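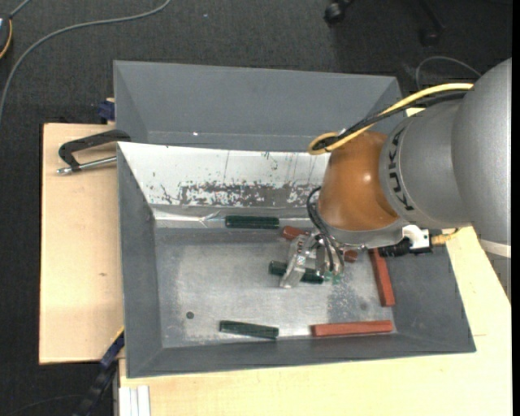
Grasp example collection is the stage of a robot learning project in which a large set of recorded picking attempts is built up for a learning system to train on. Each example pairs what the sensors recorded before the attempt with the position chosen for the gripper and a note of the result. In bin picking, the parts usually lie at mixed angles in an open container. A typical station has an industrial arm over a gray bin with sloping walls, such as a KUKA arm reaching down toward green and reddish-brown bars, with a fixed camera covering the bin. A second bin is often kept behind the first so that parts can be moved from one to the other and back.

Methods

Examples are gathered in one of two ways. In guided collection, a person picks the grasp point on a screen or steers the arm by hand. In unattended collection, the arm chooses its own points, at first almost at random, and the result is read from the gripper opening after the lift. Guided collection gives a higher share of good grasps. Unattended collection is slower to become useful but supplies the failures, which the system also needs - a model trained only on good grasps tends to rate every point as good.

The Brakine procedure, used at the Vurthorpe laboratory, combines the two. A session begins with guided picks and then runs unattended for six hours. The parts are stirred after every eight attempts so that the layout does not settle into a pattern. Attempts stopped by a fault are stored separately and left out of training.

Labeling

The Plillorum record format gives each attempt one of five results: held, dropped, missed, double pick or blocked. Double picks are common with long, narrow parts lying side by side. Earlier sets recorded only success or failure and are hard to merge with newer ones.

Known problems

Worn bin floors and reflective patches can be mistaken for part edges. Camera drift is another source of error - the Fabbri set had to be partly relabeled after its camera mount worked loose.

See also: bin picking, hand-eye calibration, grasp planning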